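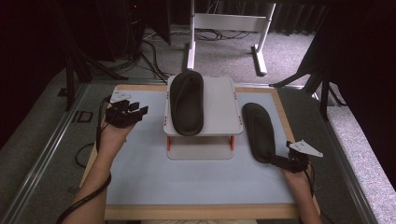
## Fitting new insoles (and getting a pair to match)

New insoles are one of the cheapest kindnesses you can do an old pair of shoes, and I've fitted enough of them by now to have made most of the mistakes for you. My walking shoes had gone thin and flat by April, and after a long wet afternoon at Fundcombe I finally gave in and bought a fresh pair.

**Take the old ones out first.** Lift from the heel and peel forward gently. If they're glued, work a butter knife underneath and go slowly - a torn insole is no use as a pattern, and you'll want it as one. Leave the shoes open overnight.

**Sort left from right.** This sounds silly until you've got two plain black insoles in front of you and a cup of tea going cold. Lay them flat, side by side, heels towards you. The inner edge, where your arch goes, curves in more than the outer one. If both curve the same way, you've been sent two lefts, and back they go (it has happened to me, and the shop was very nice about it).

**Check the size.** Put the old insole on top of the new one, heels lined up exactly, and draw round the toe with a white pencil. Ordinary pencil won't show on black, as my friend Ebise Berhe reminded me after watching me squint at one for a good while.

**Trim a little at a time.** Only ever cut at the toe end, never the heel. Take off a sliver, try it in the shoe, take off another. Once the first one fits, use it as the pattern for its partner, turned over so the curves match.

**Slide them in.** Loosen the laces right down, bend the insole slightly along its length and push it in toe first. Press the heel down last and run your fingers round the edge to feel for ridges - any ridge you can feel with a fingertip will be a blister by teatime!

Wear them indoors for roughly 40 minutes before you go anywhere serious. If your heel rides up, the new pair is too thick, so try a thinner one.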